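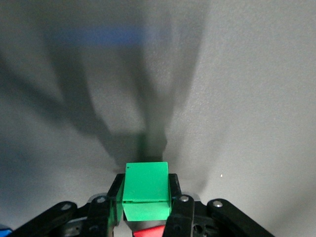 Section 4. Setting the grip and checking the wrist view

The kit instructions that came with the Ranlow gripper say it is "ready to grip out of the box." Ours was ready to open and close, a smaller claim. This section covers what to do between bolting the gripper on and trusting it with anything, and it assumes you have finished Section 3 and the arm holds its position with the power on. Start with a block that has flat, parallel faces and a color that stands out from the table. A green cube on a pale gray surface works well, because you can judge at a glance whether the top edge is level between the two black fingers. Do not start with the cup, the pen or the egg from the Ranlow demo page.

You will need:
The hex keys from the parts bag
One hard plastic cube
A strip of paper
Masking tape
A lamp you can move

CAUTION: Keep your fingers out of the linkage whenever the power is on. The software stop button is a button in a web page. Use the switch on the power supply.

4.1 Tightening the linkage

1. Switch off at the supply and wait for the light on the control board to go out.

2. Open the fingers by hand, slowly. If they will not move, the power is still on somewhere. Go back to step 1.

3. Find the pivot screws. Tighten each one until the link stops wobbling side to side, then back it off slightly. The link should still swing under its own weight.

4. Close the fingers by hand and look at the tips against a light. If one side touches before the other, loosen that finger, square it up and tighten again.

Note: The Ranlow sheet recommends thread glue on every screw. We would leave it off until you have finished this whole section. You will be taking at least one of these screws out again, and glue on a small screw in black plastic usually ends with a stripped head.

4.2 Finding the open and closed values

The servo takes a number and goes to it. The number has no unit that we have been able to find, whatever the forum tells you. Work out your own values and write them on the base of the arm with a marker.

5. Power up with nothing between the fingers.

6. Open the Prarkell panel in the browser and choose Gripper, then Manual.

7. Set the speed to 300. The slider starts at the maximum for no good reason.

8. Step the value down until the fingers just touch. On the arm at Jurkosstead this was 978. Yours will be different, and so will ours if anyone takes the servo horn off.

9. Put the cube between the fingers and step the value down again from fully open. Stop when the strip of paper, tucked between one finger and the cube, can no longer be pulled out. Our number was 1,015.

10. Take the paper out and go 12 lower. That is your hold value for this cube and for no other object.

CAUTION: Do not set the hold value to the fully closed value "to be safe." The servo will push against the cube for as long as the power is on. It gets hot, it starts to whine, and then you order another servo.

The panel has a button marked Auto Grip that claims to find the hold value for you. We tried it on several objects and got a different answer each time for the same one. It may improve in a later version. Until then, use steps 8 to 10.

4.3 Checking the wrist camera

11. With the cube held, look at the camera view in the panel. You want both fingertips and the whole upper face of the cube in view. If you can only see one finger, the camera bracket is twisted.

12. Loosen the bracket, turn it a little and look again. Tighten it with one hand while holding the camera with the other, or it will turn with the screw.

13. Tape the cable to the wrist with enough slack for a full turn in each direction. Drive the wrist to both ends of its travel and watch the cable the whole way.

14. Move the lamp. The arm and gripper throw a shadow on the table, and with a single lamp overhead that shadow lands where the camera is looking. Two weak lights from different sides do better than one strong one.

Note: If you plan to use the color tracking, check it with the shadow across the block and again without. The tracking page says it "adapts to any lighting." In our tests it lost a dark blue block as soon as the gripper came over it. Green held up better. We would not build anything that depends on either.

4.4 First lift

15. Clear the table within reach of the arm, apart from the cube.

16. Set the cube down square to the fingers and mark its corners with tape so you can put it back in the same place.

17. Run the sequence Open, Lower, Hold, Raise one command at a time. Do not use the saved Demo sequence. It was recorded on a longer arm and will drive the fingers into the table.

18. Leave the cube in the air while you go and make coffee. If it has slipped when you come back, lower the hold value a little and repeat from step 16.

19. Repeat the lift until you are bored. A single good lift tells you very little. Write down each miss and which way the cube went.

Note: Rubber pads are sold as a fix for slipping. The Lương pads we bought in February did grip better, and then one peeled off and stayed stuck to the block. If the fingers are square and the hold value is right, a hard plastic cube should not need them. If you fit them anyway, redo section 4.2 from step 8, as the pads change every number in it.

Once the lifts are repeating, power down, put the thread glue on if you still want it, and leave the arm overnight before going on to Section 5.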